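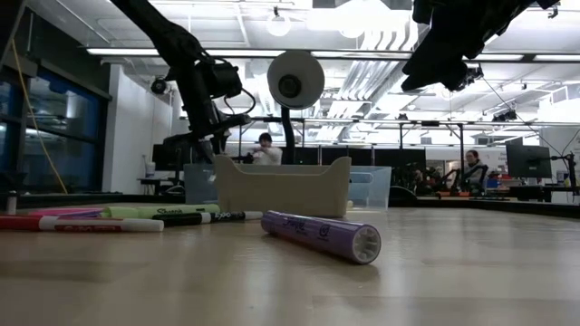 How many demonstrations do you need before training is worthwhile? For a single tabletop task, plan on 156 good ones, then add more wherever the trained policy fails.

The Koltcombe two-arm recording station is built for collecting manipulation examples. It logs joint positions, gripper state and fixed-camera video to one file per episode, all on a common clock.

Included
Two arms with grippers
Fixed camera and mount
Koltcombe Recorder software, 4 seats
Starter task sheets (pens into tray, bin transfer, cap sorting)

Storage
The internal drive holds roughly 2,000 episodes at default settings. Failed attempts are kept and labelled by the operator – delete them only after review. Episodes can be exported singly or by task.

Setup
Bolt both arms down before calibrating. Re-run calibration if the camera or either base is moved. Vary the starting position and colour of objects between episodes, and reset the table by hand.

Part no. 391. Replacement gripper pads are sold separately. For lab orders and lead times, contact Piyumi Karunaratne.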